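Two grippers, one stack of plates

I'd been promised tea and a quick chat, and two hours later I was still at Enen, leaning on a workbench and arguing about crockery with Siiri Kuusisto. She's been comparing grippers since February, and she has opinions!

"Everybody wants to know how much it can lift," she told me. "I want to know if it can pick up a plate that's lying flat. Try it with two stiff fingers (go on, do it at home) and you'll see why I've gone grey."

The pair she's testing are the Sial, a plain two-finger job, and the Pustness, which has softer tips and costs a good deal more. Each one gets 42 goes at every dish, on the same arm, with the same controller. I asked which she liked best and she pulled a face.

"The Sial on a bowl, any day. A nice fat rim, it just grabs it. On thin plates it's hopeless, it pushes them along like a snow shovel."
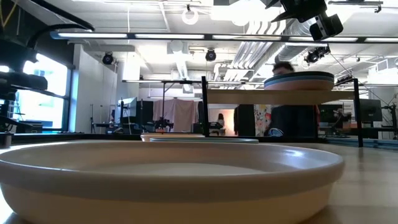 The big cream bowl on the bench, with the stacked plates on the rack behind.

The rack is Shamim Lodhi's department. He wanted plates up on a shelf as well as down on the table, and he and Siiri still don't agree about it. "A stack is a different problem," Shamim said. "You want the top plate and only the top plate. The Pustness gets a fingertip under it, but it's slow, and I mean go-and-make-a-sandwich slow."

What about the cameras? I'd assumed that was the easy bit. Siiri laughed at me, quite kindly. Shiny rims are a pain, she said, as every light in the room turns up in them, and the software can take a bright patch for an edge. They've tried 6 lighting set-ups so far and she isn't happy with any of them.

Before I left I asked what she'd buy with her own money. She thought about it for ages.

"The Sial, with the other one's fingertips glued on," she said. "Shamim says that's cheating. We're trying it next week."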